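Wieder angefangen mit dem Sauerteig

Estela Salinas hat mir im August ein Glas Anstellgut in die Hand gedrückt und gesagt, ich solle mich melden, wenn es stinkt. Es hat dann ziemlich schnell gestunken, und ich habe mich nicht gemeldet. Jetzt der zweite Versuch, diesmal mit Roggen und mit einem Glas, das auch wirklich einen Deckel hat!

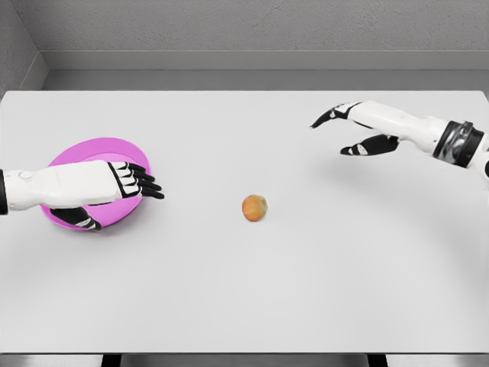 Mein Anstellgut heißt Pistura (fragt nicht, Telma hat das entschieden) und wohnt oben auf dem Kühlschrank. Gefüttert wird abends, gleich viel Mehl und Wasser, und morgens schaue ich noch vor dem Kaffee nach, ob es gestiegen ist. Zum Brot gibt es bei mir meistens Obst, eine einzelne kleine runde Frucht neben einem rosa Teller auf einem großen weißen Tisch, so aufgeräumt hätte ich mein Frühstück auch gern - bei mir liegt überall Mehl. Wirklich überall, sogar im Besteckfach.

Das erste Brot war ein Ziegelstein. Das zweite ging auf, aber die Kruste war so hart, dass Telma Olivares ihr Stück in die Suppe getunkt und dann dort vergessen hat. Seitdem nehme ich 200 Gramm Roggenmehl weniger und lasse den Teig länger stehen, und siehe da, man kann ihn kauen.

Was mir noch fehlt, ist Geduld. Ich schneide das Brot immer an, wenn es noch warm ist, und dann klebt die Krume am Messer. 45 Minuten halte ich aus, länger nicht, dafür riecht die ganze Wohnung einfach zu gut!
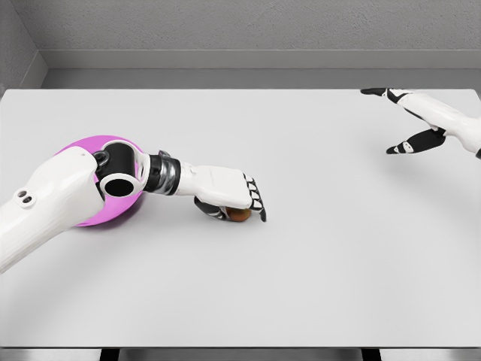 Und die Brötchen?

Kommen als Nächstes. Estela schwört auf kleine Kugeln, straff gerollt und über Nacht kalt gestellt, 14 Stück pro Blech. Ich fange mal mit der halben Menge an - mein Ofen ist winzig und heizt hinten links stärker als vorne. Wer einen guten Trick gegen schwarze Böden kennt, bitte unten reinschreiben.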